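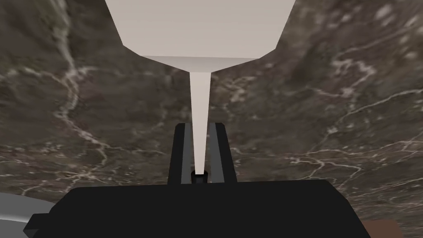
Figure 6. Funnel shape, white

Section 3: Filling, First Start, and Draining

Applies to the Clalis 320 evaporative cooler with rear fill port. If your cooler has a fill port on top, use the separate guide supplied with that version.
Revised 12 October 2018

Before you begin

Finish all of Section 2 first. The casters must be fitted and the pad frame must be latched in place. The power cord stays unplugged until you are told to connect it.

You will need:
Clean cold tap water
A clean jug or watering can that has never held chemicals
A funnel, if the jug has a wide mouth
A dry towel
A shallow tray for draining

The tank holds 6 gallons. A full cooler is heavy and the water moves around inside when the cooler is rolled. Choose where the cooler will stand before you fill it.

CAUTION: Do not lift the cooler by the louvers or by the pad frame. Use the two recessed handles on the sides.

3.1 Choosing a place

An evaporative cooler works by drawing dry air through wet pads. It has to have a supply of fresh air, and the damp air it makes has to be able to leave the room. In a closed room the air becomes humid after a while and the cooling stops, even though the fan and pump are still running.

1. Stand the cooler on a hard, level floor.
2. Turn the back of the cooler toward an open window or door. Leave at least a forearm's length of space behind it.
3. Open a second window or door on the opposite side of the room. It does not need to be open all the way.
4. Check that curtains cannot be pulled against the rear grille.
5. Lock both front casters by pressing the tabs down with your foot.

The cooler is intended for rooms up to 320 square feet. In a larger room, place it close to where people sit and aim the louvers at them.

NOTE: On thick carpet the casters sink unevenly and the water level indicator may read too high or too low. Put a flat board under the cooler if you cannot avoid carpet.

CAUTION: Keep the cooler away from sockets, extension leads, and electronic equipment that could be damaged by a spill or by damp air.

3.2 Rinsing the tank

New tanks may contain dust from the factory, and the pads have a smell when first wetted. Rinse once before the first real fill.

1. Place the shallow tray under the drain plug at the back of the base.
2. Check that the plug is screwed in. Finger tight is enough. Do not use pliers.
3. Open the fill port cover by pulling the lower edge toward you.
4. Pour in enough water to cover the bottom of the tank.
5. Unlock the casters and roll the cooler gently back and forth a short distance, then lock them again.
6. Unscrew the plug slowly and let the water run into the tray. Empty the tray as often as needed.
7. Screw the plug back in with its rubber washer in place.

If the washer has dropped off, it is usually in the tray. The plug will drip without it.

3.3 Filling the tank

1. Make sure the cooler is switched off and unplugged.
2. Open the fill port cover.
3. Set the narrow end of the funnel into the port and hold it with one hand. Do not force it past the inner screen.
4. Pour steadily. If water backs up, stop and wait for it to go down.
5. Watch the level indicator on the front of the tank. Stop when the float reaches the MAX line.
6. Remove the funnel, let it drip into the port, and close the cover until it clicks.
7. Wipe the outside of the cooler and the floor with the towel.
8. Look at the drain plug. If there is a drip, tighten the plug a little and look again after a few minutes.

CAUTION: Do not fill past MAX. The excess will run out of the overflow slot onto the floor, and some may reach the pump housing.

CAUTION: Use plain water only. Do not add perfume, essential oils, bleach, or disinfectant to the tank while the cooler is in use. Oils clog the pads and cannot be washed out.

NOTE: Ice or frozen gel packs may be added to the tank. Lower the water level first to leave room for them. The effect on air temperature is small and lasts only until the ice has melted.

Using a hose

The fill port accepts a garden hose, but the port is narrow and the tank fills quickly. Turn the tap on low and stay with the cooler. Never leave a hose running into the tank. The Drollon float valve kit, sold separately, allows a permanent water connection and comes with its own instructions. Do not fit a float valve from another maker. The mounting hole is a different size and the arm can foul the pump.

3.4 First start

1. Dry your hands.
2. Plug the power cord directly into a grounded wall outlet. Do not use an extension cord or a timer plug.
3. Press POWER. The fan starts on LOW and the green light comes on.
4. Leave the fan on LOW and press COOL. The pump starts. You may hear gurgling while air leaves the hose.
5. Wait until the pads are wet from top to bottom. With new pads this takes longer than it will later on.
6. Set the fan speed to MEDIUM or HIGH.
7. Press SWING if you want the louvers to move from side to side. Press it again to stop them at the position you want.

Do not turn the louvers by hand while SWING is on.

During the first few hours the air may smell like wet cardboard. The smell comes from the pad material and is harmless. Keep the windows open and let the cooler run. If it has not faded after several fills, drain the tank and repeat 3.2.

A few drops of water may be thrown from the louvers if HIGH is selected before the pads are evenly wet. Go back to LOW for a while.

3.5 Low water

When the water falls below the MIN line, the pump stops and the COOL light blinks. The fan keeps running. You can go on using it as an ordinary fan.

To refill:

1. Press POWER to switch off.
2. Unplug the cord.
3. Fill as described in 3.3.
4. Plug in, press POWER, then press COOL.

The light may continue to blink for a short time after a refill while the float settles. If it goes on blinking with a full tank, the float is probably stuck. Tap the front of the tank lightly next to the indicator. If that does not help, see Section 6, code 222.

How often you have to refill depends on the weather. On a hot, dry day with the fan on HIGH, expect to fill the tank more than once. On a humid day the level will hardly move, and the cooler will not do much for the room. Use FAN only on such days.

3.6 Draining

Drain the tank if the cooler will not be used for two days or more. Standing water goes stale and leaves scale on the pump.

1. Press COOL to stop the pump. Let the fan run on HIGH until the pads feel dry. To check them, switch off and unplug first.
2. Switch off and unplug the cooler.
3. Move the cooler to a place where spilled water does no harm. Outdoors or next to a floor drain is best. Roll it slowly over door sills.
4. Unscrew the drain plug. Keep your hand to one side.
5. When the flow stops, tip the cooler slightly toward the plug to let the last of the water out. Two people should do this.
6. Wipe the inside of the tank with a cloth as far as you can reach.
7. Leave the plug out until the tank is dry, then refit it with the washer.

CAUTION: Do not tip the cooler forward. Water can run into the control panel.

3.7 Hard water

In areas with hard water, white deposits form on the pads and at the bottom of the tank. A light coating does no harm. If the pads feel stiff or crusted at the top edge, drain and refill more often, and clean them as described in Section 5. The best time for a full cleaning is before the season, usually in June or earlier.

Softened water from a salt-type softener may be used but leaves its own residue. Rinse the tank weekly if you use it.

3.8 Parts mentioned in this section

Drain plug with washer: Clalis 339
Washer only: supplied in a bag with the plug, not sold alone
Fill port cover: supplied with hinge pin
Float valve kit: Drollon, for rear fill models only
Replacement pads: Sundqvist honeycomb, set of three

Pads are marked with an arrow that must point up when the frame is latched. Pads fitted upside down stay dry in patches and drip at the rear grille.

Go on to Section 4 for the remote control and timer settings.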